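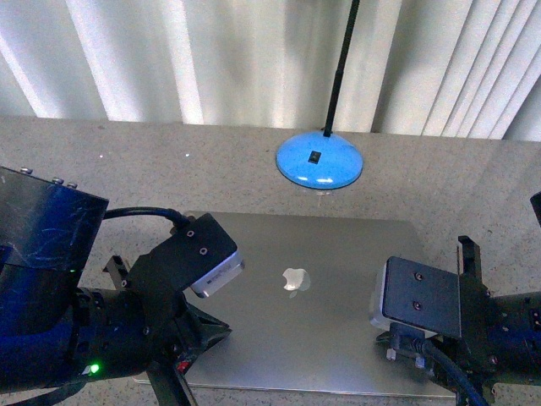 Bench 2 at the Grurkis open day: two arms, a closed laptop and the desk lamp behind it.

Posted by the course team, August
Reading time: 3 minutes

Handout 8 - Notes from the open day at Grurkis

Please read these before Sunday and bring your own notes too, however messy!

What we went to look at
Grurkis builds two-armed work cells and runs them on ordinary household and office objects. The control software is called Moges, and the lab has logged 3051 runs with it so far, on 110 different objects. I love that number, mostly for how plain the objects are - staplers, mugs, lamps, the stuff on your own desk.

Why a closed laptop is a great problem
It's flat, it's smooth, and its edges sit very close to the counter. Think back to week 3 and the two-finger grasp. Where would you put the fingers? One arm can push, but a push alone turns the laptop as well as moving it. Two arms give you a second contact, and now you have to plan both paths so that they never cross (remember the shared workspace sketch, the one with all the arrows).

Cameras at the wrist
A fixed camera can lose sight of the fingertips just when you need them. A camera on the wrist travels with the gripper, so the fingers stay in view, and you get the object and the tool in one picture. 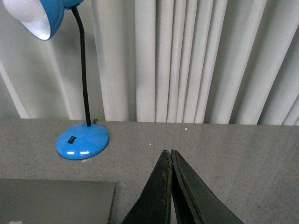

The price is that the view swings every time the arm does. Your code has to know the pose of the wrist for each image, or the counter seems to slide away under you. We'll do that transform by hand in lab, slowly, I promise.

Watch the background as well. Vertical blinds make strong repeated stripes, and a speckled counter is full of tiny features that look alike. Both are wonderful test material for the matching code from Handout 7!

To hand in
1. Sketch a two-arm plan for moving a closed laptop 9 inches to the left. Mark every contact.
2. Add a desk lamp behind it. Which parts of your plan change?
3. List two things a thin lamp stem could do to a depth reading.

Related items
Handout 7 - Matching features
Lab sheet - Wrist camera transforms
Visit notes - Daltel conveyor hall
Reading list - Skuretti gripper papers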